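Morkorside quilted bedspread: review after one winter

I bought the Morkorside in February to replace a wool blanket that had started to shed. It has been on the bed ever since, apart from washing. I paid full price, 439, and Bonico did not know I was writing this.

Fit

Round beds are hard to shop for. Most covers sold for them are square ones with the corners trimmed, and they bunch at the sides. The Morkorside is cut as a circle and hangs evenly if you take a minute to center it. Measure your mattress with the topper on before you order. I left mine out and had to exchange the first cover for the next size up. Veronika Auer at Bonico handled the exchange by email and it took 15 days.

The quilting is flat enough to fold clothes on. I do most of my laundry sorting there, and jeans lie smooth without sliding off.
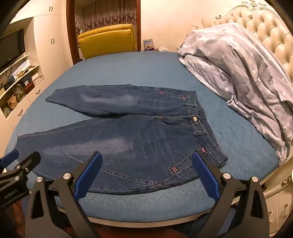
Washing

The label says cold wash, low spin. The cover is too big for my machine at home, so I take it to the laundromat and use one of the large front loaders. The stitching has held everywhere except one spot near the hem, where a thread came loose after the second wash. I trimmed it and it has not run any further.

Drying is slow. Over two chairs indoors it needed a full day and part of the next. I would not buy this as your only cover.

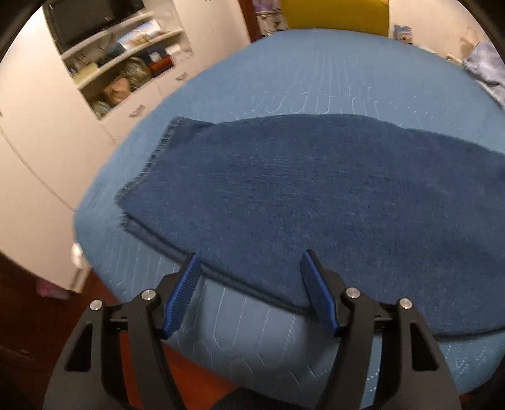

Dark navy on the light blue quilting.

Warmth

It is a medium-weight cover. With a sheet and a thin blanket under it I was comfortable until the coldest weeks, when I added a second blanket. My sister-in-law Mirjam sleeps warm and found it too much with the heat on.

Compared with the Pramance

I had the Pramance round cover before the wool blanket. It was softer and cheaper, but the filling moved into lumps within a year. The Morkorside is stiffer out of the bag and softens a little with washing.

Rating: 4 out of 5. I took off one point for the drying time and the loose thread.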